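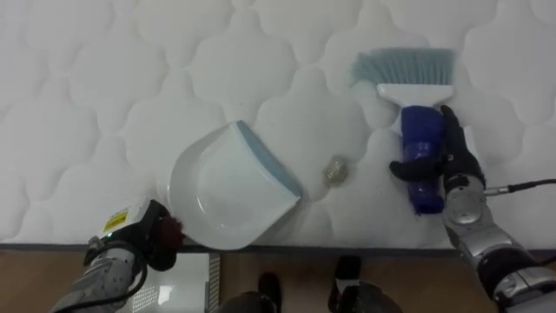

A brush, a dustpan and one small crumpled scrap to sweep up. One of the arms has a yellow warning label near the top.

Rules for Robots (Yes, They Have Them!)

You have rules at home. Wipe your feet, don't run with scissors, put the lid back on the glue. Robots have rules too, and so do the people who work near them, and some of them are really clever!

Let's start with that little yellow label. Yellow and black are easy to spot, so lots of machines use them to say "Careful!" Even if you can't read the tiny words yet, you know to stop and ask a grown-up first.

Rule 1: Keep out of reach
How far can the robot's arms stretch? That's where you don't stand while it is switched on. At the Clerham robot workshop there is a line of tape on the floor, 79 inches from the robot, and visitors stay behind it. Try it at home: stretch out your arms and turn slowly in a circle. All the space your fingers swept through is your reach!

Rule 2: Know where the stop button is
Many robots have a big red button for emergencies. In Clerham, two grown-ups have to be there before a robot is switched on, and both of them must be able to get to the button fast.

Rule 3: Go slow, squeeze gently
A brush handle is hard, but a hand is soft (and so is a cat!). Robots that work close to people often have limits on how fast they move and how hard they can push.

Rule 4: Practice, then write it down
Sweeping up one scrap sounds easy, but try telling someone how to do it without using your hands! The Clerham team has its robots practice a job 300 times and writes down every try, even the silly ones where the scrap goes flying. Then they read through the notes and look for anything that needs fixing.

Your turn! Pick a chore and write three safety rules for a robot helper. Where should people stand? When should it stop?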